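The Long Way Back to Edamden

Américo Sampaio's third novel opens in January, in a harbor town where the ferry has stopped running and the only hotel has three guests. One of them is Vesta, a retired court translator who has come to settle her brother's estate. She plans to stay a week. She is still there when the book closes, 234 pages later.

Edamden is a quieter book than Gromodow, the family saga that made Sampaio's name. That one had four narrators and a murder. This one has a house full of paper and a woman reading it, mostly at night - letters, tide tables, receipts from the plant where her brother worked for 14 years.
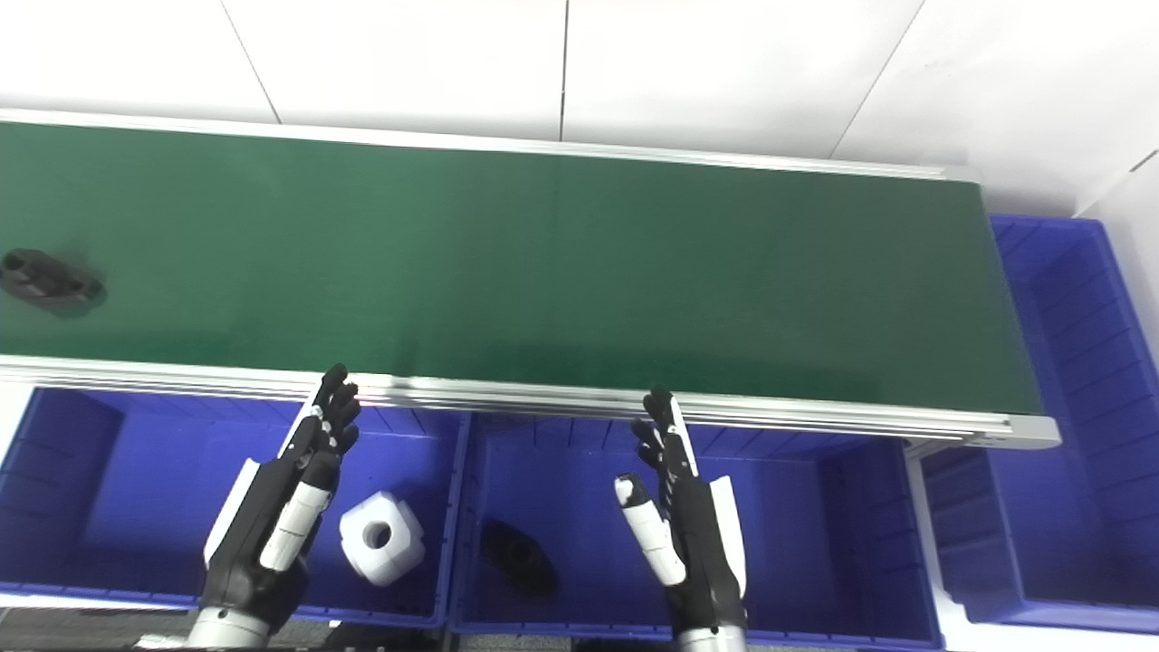
A belt conveyor with a dark gray molded part at one end.

The factory chapters are the best in the book. Sampaio writes about shift work without making it grim or noble, and the dialogue is often funny. The middle section drags, though, and a subplot about a missing boat never gets going.

Audiobook listeners should know that the recording runs around 8 hours and keeps the letters in the original order. The print edition moves several of them to the back. I read it first and listened later, and I liked the recording better.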